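Pornano Two-Finger Gripper

Home > Grippers > Electric > Pornano

Part number: PN-68
Status: In stock. Safety notice applies to earlier units, see below.
Notice last revised: 2024-03-24

The Pornano is an electric parallel gripper for small tabletop arms. It is sold singly or as a pair for two-arm cells, with dark rubber-faced fingers and a bracket for a wrist camera. Typical jobs are light pick-and-place, opening and closing small drawers, and handling wrapped goods.

Opening between fingers: 68 mm
Grip force, default limit: 20 N
Supply: 24 V DC
Cable: 1.5 m, straight plug
Finger material: aluminum core, rubber face
Mounting: four M3 screws, pattern on the drawing

Safety notice: grip force limit lost after a voltage dip

Applies to firmware 1.02 and earlier. Serial numbers ending in P are not affected.

If the supply voltage drops for a moment while the fingers are closed, the controller can restart without reading back the stored force limit. The gripper then runs at full motor force until the power is switched off and on again. No error is shown. The status light stays green and the software still reports the limit you set, so the fault can't be found by looking at the screen.

The first report came in September from Skallholm, where a gripper crushed a carton and bent its own left finger. Vandana Tiwari at our Nigam workshop got the same result on the bench by dipping the supply to 17 V during a close command. She ran the test 102 times, and the limit was lost in 64 of them. With firmware 1.03 loaded the same run gave no losses.

One person has been hurt. An operator at Skallholm reached in to free a carton and had a fingertip pinched. The skin was bruised, not broken. The cell was powered and the arm was in hold at the time.

Drawer work needs extra care. When a drawer reaches its stop, the arm pushes against something that will not give, the current rises, and a small power supply can sag enough to cause the dip. Two arms on one supply make this more likely. Soft packets are a lesser risk to people but they split easily, and crumbs get in behind the finger pads. 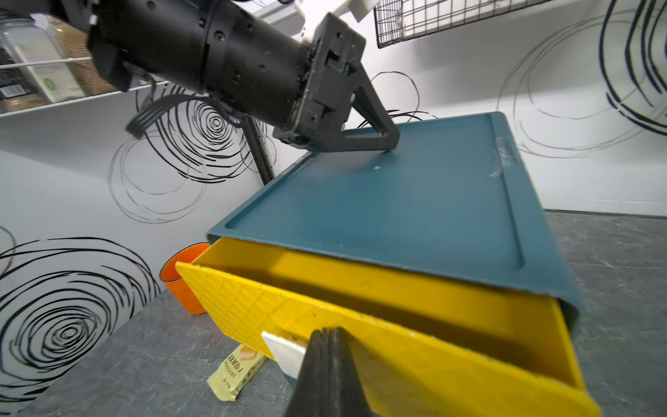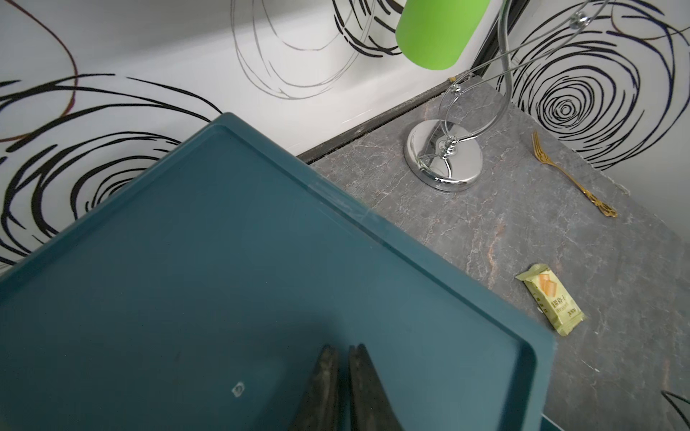
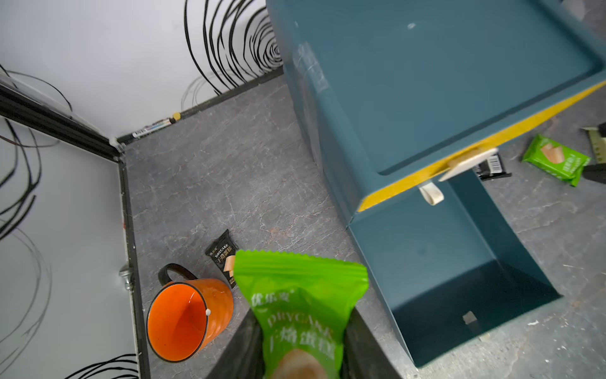
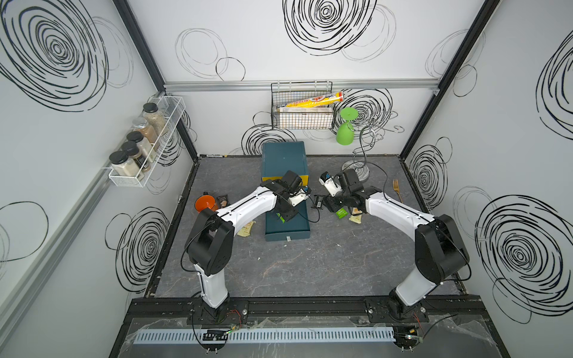

Drawer and packet handling in a tabletop cell. The first three views are from a wrist camera, the last from the fixed camera.

What to do

1. Check the firmware number under Device > About. If it reads 1.03 or later, no action is needed.

2. If it is 1.02 or earlier, stop using the gripper for any job where a person may reach into the cell. Switch off at the main supply before clearing a jam. Putting the arm in hold is not enough – the fingers stay powered.

3. Load firmware 1.03 from the Downloads tab. Both grippers in a pair must be updated separately. Leave the fingers open and clear during the update.

4. Set the force limit again. The update does not carry over the old value and starts at the default.

5. Close the fingers on a force gauge and write down the reading. Anything over 22 N at the default limit should be reported to us with the serial number.

6. Look at both fingers for bends and torn rubber. A gripper that has run at full force may have a stretched drive belt even if the fingers look fine. With the power off, open the fingers by hand: the movement should be even all the way, with no clicking.

Bent fingers and stretched belts on affected units are replaced free of charge. Write to Mamta Awasthi in returns with the serial number and a photo of the label. Please don't straighten a bent finger and refit it. The aluminum cracks at the second screw hole, and we have had two come back that way.

Power supply

We used to list a 5 A supply for a two-arm cell. That was too small, and the 5 A unit is no longer offered with the pair. Use 10 A or more, or one supply per arm. The change came out of measurements Omprakash Lodhi made at Prornham with both arms pushing on closed drawers. Customers who bought the pair with the 5 A supply can exchange it on the same returns form.

Spare parts

Finger pair, rubber faced: PN-68-F
Drive belt: PN-68-B
Wrist camera bracket: PN-68-C
Supply, 24 V 10 A: PN-PS10

Belts ship from Prornham, everything else from Nigam. Questions about this notice go to Corrado Marchetti, product safety, through the contact form. Put the serial number in the subject line.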